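Can a two-finger gripper sort mixed snack packets into a tray yet?

I'm trying to work out if a parallel-style gripper can tidy loose packaged food off a bed and into a shallow tray without a person stepping in. Rigid boxes are fine. Film bags, foil and net bags are where I lose confidence. Typical items:

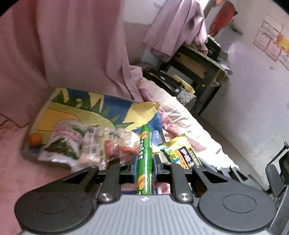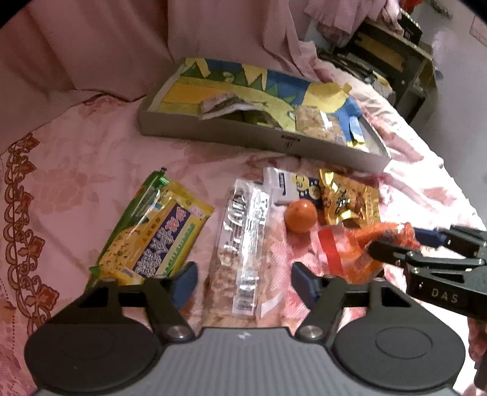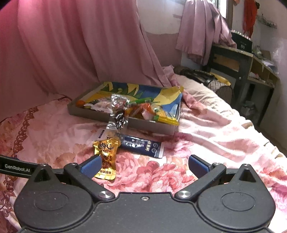 Ovidiu Moldovan
Member, Home Automation board

My test arm runs the Forkero controller with stock fingertips. Over 300 attempts on film packets I got 150 clean placements. Most failures were the packet folding before the fingers had closed, or two packets coming up together. Is that a hardware limit, or is my grasp planning poor?

Surdu

Some of each. Treat the items as separate classes. A narrow candy tube held upright is close to a rigid cylinder and should be your easy case. Film bags should be pinched at the crimped end. The fill shifts if you grip the middle. For a mesh bag with fruit in it, close on the netting and lift slowly, then wait for the swing to stop before you move sideways.

A bedspread gives under the fingertips, so your height estimate will be off. Use contact sensing and stop on force. Reflective foil also leaves holes in a depth image. I fill them from the color outline and it mostly works.

Unattended, no. With someone checking the tray afterward, yes.

Hikora

suction cup. done

Cliter

Suction leaks on crinkled film and can't seal on mesh at all. I'd stay with fingers and slow the close.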